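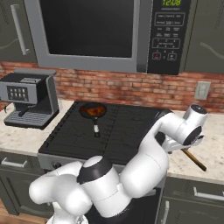
Clorkircombe tenants to get new rules on kitchen repairs

Tuesday, December 3, 2019

Renters in Clorkircombe will be able to ask for a written repair date when a stove, oven or range hood breaks down, under a bylaw passed by town council last night.

The change takes effect in March. It covers rented houses, basement suites and apartments, but not motels or rooms let for less than a month.

Under the bylaw, a landlord who gets a repair request in writing must answer within four days and name a date for the work. The repair itself has to be done within 17 days of the request unless parts are on order, in which case the tenant must be shown the order slip.

Until now the town's property standards called only for cooking appliances to be kept "in reasonable working order", with no deadline.

Coun. Kazimír Malý, who brought the motion forward, told the meeting that most complaints he hears are from people who phoned their landlord, were told someone would come by, and then waited.

"A family can get by on toast and takeout for a couple of nights," Malý said. "After that it costs them real money."
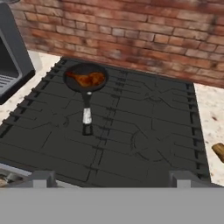 Stoves are among the appliances covered by the new bylaw.

Council heard from two property managers before the vote. Kadlec Rentals, which looks after buildings on the east side of town, supported the idea but asked for more time in winter, when the highway is sometimes closed and deliveries are late. Councillors agreed to add a clause that stops the clock on days when the road is shut.

Aketon Property Services said it already logs requests by email and did not expect much to change for its tenants.

A proposal to include dishwashers and microwaves was dropped after a short debate. Those will stay under the terms of each lease.

Tenants who do not get a reply can file a complaint at the town office on Hastska Street. Bylaw staff will contact the landlord first and can issue a fine if there is still no answer after 10 days. The size of the fine will be set at the next meeting.

The bylaw passed by a vote of 5 to 1. Forms will be available at the front counter and on the town website before the rules come into force.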